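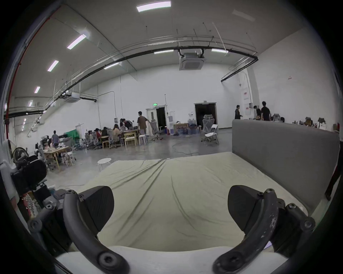
*Figure 1. Mattress with sheet, headboard and side table.*

# Who Decides? A Planning Dispute Between a District Council and the Regional Assembly

Politics and Government, second-year project report

## 1. Introduction

This report looks at a disagreement over a piece of public land in Adholm. The district council and the regional assembly both claimed the power to decide what happened to it, and the case was before the planning tribunal while both sides were campaigning for the spring elections. I wanted to find out how much the dispute changed what the parties said in public, and whether local people knew which body was responsible.

The land is the old goods yard at Kinsella. The council had agreed to sell it for housing. The assembly said the yard was covered by its transport plan and could not be sold without its consent.

## 2. Background

The council voted for the sale in April. Zamus, a residents' group from the streets next to the yard, objected on the grounds that there had been only one public meeting, held at 2 in the afternoon when most people were at work. Its petition gathered 900 signatures and was handed to the assembly, not the council, which caused some bad feeling.

The assembly then called the decision in. The council's legal officers argued that the call-in was out of time. Both sides asked the tribunal to rule, and the tribunal put the hearing back twice.

## 3. Method

I used three kinds of source:

- council and assembly minutes
- election leaflets and press statements from the parties standing in the Kinsella ward
- a short questionnaire, filled in by 32 residents

The questionnaire was given out at the library and at the bus station. People who use those places are not a fair sample of the ward, and younger voters are probably missing. I read 15 leaflets in full and noted each mention of the yard, the tribunal and the other body. 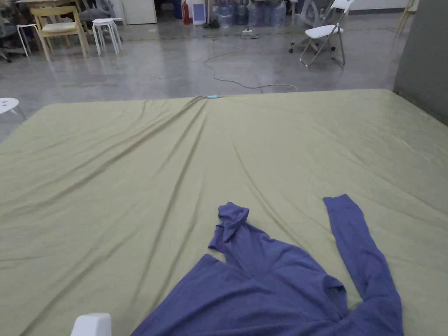 *Figure 2. Long-sleeved garment on the sheet.*

## 4. Findings

### 4.1 What the parties said

Before the call-in, most leaflets treated the yard as a housing question. Afterwards the word "delay" appeared far more often. Candidates from the ruling group on the council said the tribunal should either rule at once or hand the matter back to them. Opposition candidates mostly avoided the legal point and talked about the public meeting.

The Muvudine Party, which held seats on both bodies, had the hardest time. Its councillors had voted for the sale and its assembly members had voted for the call-in. Its leaflets said only that the site "needs a proper answer".

### 4.2 What residents knew

Most of the people who answered had heard of the dispute. Fewer could say which body had the final decision, and several named the tribunal, which can rule on the procedure but cannot decide the use of the land. Two wrote that they did not mind who decided as long as the fence was mended.

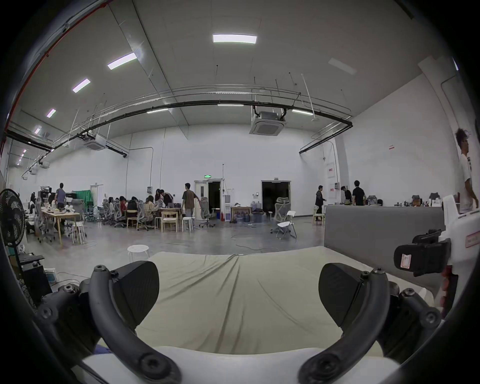
## 5. Discussion

The delay seems to have helped the council side in the campaign – it gave them something simple to complain about. I cannot show that it changed any votes. The ward result was close, but the turnout figures are not broken down by street.

I had expected the leaflets to explain the law more than they did. With more time I would interview candidates from both bodies and repeat the questionnaire after the ruling.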